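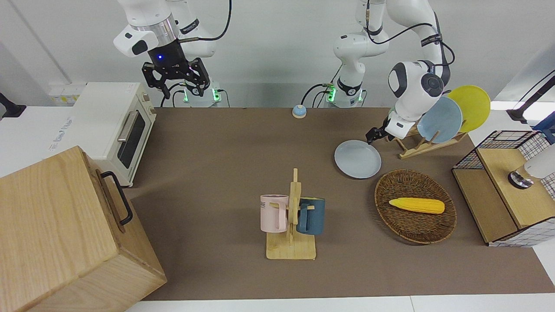
# Plate task, two arms: how are you all splitting the work?

**maple_torque** wrote:

Hi everyone! First post from our club, and I'm way too excited, so bear with me. We finally have both arms running over the kitchen table, and for the fall project we picked dishes. Two plates in the rack, one left flat on the mat near the left gripper, and the goal is to get that third one standing up with the others. Mug tree in the middle, toaster oven on one side, basket with the toy corn next to the rack. The full kitchen!

We've been teleoperating since September and have 15 clean runs on the plate. My question is about the other arm. Right now the left arm does the whole plate and the right arm just hangs out over by the oven with its gripper open. Half of our group thinks that's a waste and wants a handoff. The other half (me) thinks one arm is plenty for one plate. What did your clubs do?

---

**gearbox_gus** wrote:

Love the setup! That's a busy table for a first project, in a good way.

I'm on your side. We tried a handoff two seasons ago and spent the whole semester on the handoff and never got to the dishes. A plate is wide and thin and neither gripper wants to let go at the right moment. Do it with one arm, get it reliable, then get fancy.

---

**Barış Sezer** wrote:

I'm going to disagree with Gus, with love. The handoff is the fun part! Our students at Jader learned more from three weeks of dropping plates between arms than from anything else we did last year. (Plastic plates. Please use plastic plates.)

Also look at where your left arm has to go. The wrist is right up in front of the rack, and the fingers come back down and to the left to get at the flat plate. That's a folded-up pose. When you pick up the plate and try to turn it upright, how much room do you have before the wrist bumps the plates already in the rack? If the answer is "not much," you have a reason to bring in the second arm, or at least to slide the rack.

---

**maple_torque** wrote:

OK the wrist thing is real. We lost 3 runs to it yesterday, all the same way: lift is fine, rotate is fine, and then the wrist nudges the blue plate and it leans into the yellow one. I was blaming the driver (sorry, driver).

We can't slide the rack back because it's already at the back of the table. We could slide it toward the front, I guess, but then it's fighting the corn basket for space.

---

**tinwhistle** wrote:

Move the corn basket! What's it for in this task anyway? Same with the mug tree. When I was judging at the Rultano meet, the teams that did best kept the table almost bare until their policy worked, and then added stuff back one item at a time.

---

**maple_torque** wrote:

The basket and the mugs are our second and third tasks (corn goes to the toaster oven, mugs come off the tree and go back on). We wanted the same table for all of them so we don't have to reset everything between groups. There are three groups sharing it and we get the room for two hours.

---

**gearbox_gus** wrote:

I'd leave them in, then. A policy trained on a bare table gets very confused the day somebody puts a mug back. We learned that one the hard way. But tape down outlines on the mat so each group puts things back in the same spot, or else move them on purpose every few runs. Pick one. The worst version is when things drift an inch a day and you don't notice.

---

**tinwhistle** wrote:

Hmm, I still say start bare. You can't tell if a failed run is the grasp or the clutter when you have both. But I get it with the shared table, and moving things on purpose beats tape if you have the patience.

---

**pocketlathe** wrote:

Different question, how are you getting under the plate? A plate lying flat on a mat is the thing that killed us. Our fingers just pushed it along like a hockey puck. Your fingers look short on that left gripper too.

---

**maple_torque** wrote:

Yes!! Hockey puck is exactly it. We come down at a slant and pinch the rim, one finger over and one finger just under the lip. It works because the mat grips the plate a little. On the bare white surface we couldn't do it at all. We practiced that one move until everybody in the group could do it, and it was the best afternoon we've had. People were cheering for a plate.

---

**pocketlathe** wrote:

The slant! We've been coming straight down like a claw machine. Trying that at our next meeting.

---

**Barış Sezer** wrote:

The slant is good, and it also gives you a cheap version of two arms. Let the right arm swing over and hold the far rim still while the left one pinches. No handoff and no timing problem, it just keeps the plate from skating. Your right arm has to get past the mug tree, so raise it first, go over the top of the pegs, then come down. We had one group at Jader forget the "over" part and the mugs went flying.

---

**gearbox_gus** wrote:

OK, that I can get behind. Holding still is a lot easier than passing.

---

**maple_torque** wrote:

Oh, I like that a lot. It might even make peace in our group! The handoff people get a second arm and I get to keep my simple plan.

We're going to try this:

- rack pulled forward a little, basket shifted toward the mug tree
- right arm holds the rim, left arm pinches and lifts
- right arm backs off before the rotate
- new runs saved in a separate folder from the old 15

Does it hurt to keep the old one-arm runs in training? It feels bad to toss them.

---

**tinwhistle** wrote:

Keep the files, leave them out of training at first. You'd be showing it two different ways to do the same job, with the rack in two different places. Train on the new ones, see how it does, then mix the old ones in and compare. That comparison would make a nice page for your project report too.

---

**pocketlathe** wrote:

Seconding the comparison, I'd read that report. And please tell us if the wrist still hits the blue plate!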